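Section 5: Planning your cell before you order

I know, you want to get to the fun part! But I've watched people buy the arm first and the table second, and I did it myself with my first Hnatiuk, so please stay with me for one section.

1. Measure the tabletop you already have, then the reach you need. Write both on the worksheet.

2. List the objects you'll handle, worst ones first. Glass goes at the top of my list, always.

3. Price the gripper separately from the arm. Our Gastow quote came to $2,649 for the gripper alone (fingertips were extra, grr), and Agata Marchetti had to redo the whole budget sheet.

4. Add mounts, cables and spare fingertips. I put in 12 percent on top and I've never had any left over.

5. Ask for the lead time in writing. Brulton told us 21 days, so we ordered in November and planned the bench work for after that.

NOTE: Budget for props too. Tables, planters and vases come out of somebody's money, and you'll want duplicates of anything breakable.

CAUTION: Leave room in the plan for tight spots. If the arm will be reaching in under furniture, check the clearance at the wrist as well as at the fingertips before you sign anything. 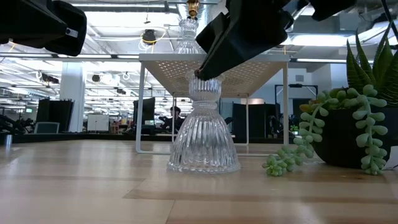 Fig. 5. Gripper at the rim of a ribbed glass vase, under a side table.

6. Send the finished worksheet to whoever signs for the money, and keep a copy for Section 6.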